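Head camera demos: keep the failed grasps or delete them?

Asked in Data Collection > Tabletop, 14 replies hidden, 3 shown

I'm collecting teleop demonstrations on a two-arm tabletop setup, small black arms on a shared rail, one camera looking down from head height. The task is picking up small grocery packages and setting them down on the other side of the table. I have 92 episodes so far and want to get to a few hundred before I train anything serious.

My problem is the snack bags. Boxes are easy. I close the gripper on two flat sides and the box comes up. Bags crumple, and I miss the first grasp maybe a third of the time. When that happens I open up, back off and try again, and the second try usually works. So I end up with a successful episode that has a bad grasp in the middle of it. 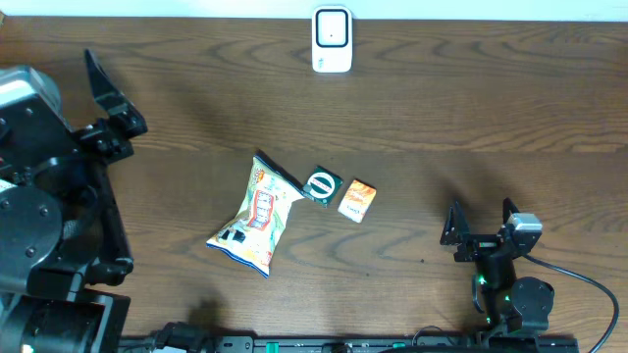 I've been deleting those episodes, but it is slow going and I'm throwing away a lot of bag data and almost no box data. My set is now lopsided. Should I keep the retries, cut out the bad part, or keep deleting? I'm recording with Stero at its default settings, and the policy predicts chunks of actions, if that matters.

Second question, less important. I put the objects in nearly the same places each time so I can reset fast. Is that going to hurt me?

Answer 1 (accepted)

Keep the retries as long as the episode ends in success and the recovery is clean. By clean I mean you open the gripper, move away and go back in without wandering. The policy is going to miss some bags too, and if it never saw a miss it has no idea what to do after one. We had that on our first set. The arm would close on air and then carry nothing to the drop spot.

Don't cut the bad part out of the middle. You get a jump in joint positions at the cut, and a chunked policy will try to learn the jump.

What I would delete:

Episodes where you stopped to think with the arm in the air. Long pauses teach it to pause.
Episodes with three or more misses on the same object.
Anything where your hand came into view during recording.

Add a text field to each episode with the number of misses. It takes a second, and later you can train with and without them and see for yourself. Our current set is 1,552 episodes and I still filter on that field.

On placement, yes, it will hurt you. Move everything between episodes, and rotate things too. If the bag always lies at the same angle the gripper will always come in at that angle. I shuffle every episode and swap in a different bag every 23, mostly because that is how many fit on one recording sheet.

Answer 2

Agree with most of that. I would balance by object before worrying about retries. Count the successful grasps per object, not episodes, and record extra bags until the numbers are close.

Also check which arm you use. I looked back through my first set and had done nearly everything with my right hand, so the left arm barely moved in training and then drifted around when the policy ran. Put some objects on the side that forces you to use the other one.

Shiny packaging gave me trouble under the ceiling light. I moved a lamp and recorded part of the set with it on and part with it off. Can't prove it helped.

Answer 3

just delete them, disk is cheap but training on garbage is worse. i did 2 tasks this way and both were fine. never used bags though, only blocks

Comment from the asker

Thanks. I had emptied the trash folder on most of the deleted ones but got a few back. Adding the misses field tonight and I'll start moving things around between episodes. I checked the arm thing too and I'm heavily right-handed, so that's next.

Comment on Answer 1

Does the misses field survive a Stero export? Mine drops any custom fields unless I put them in the task description string.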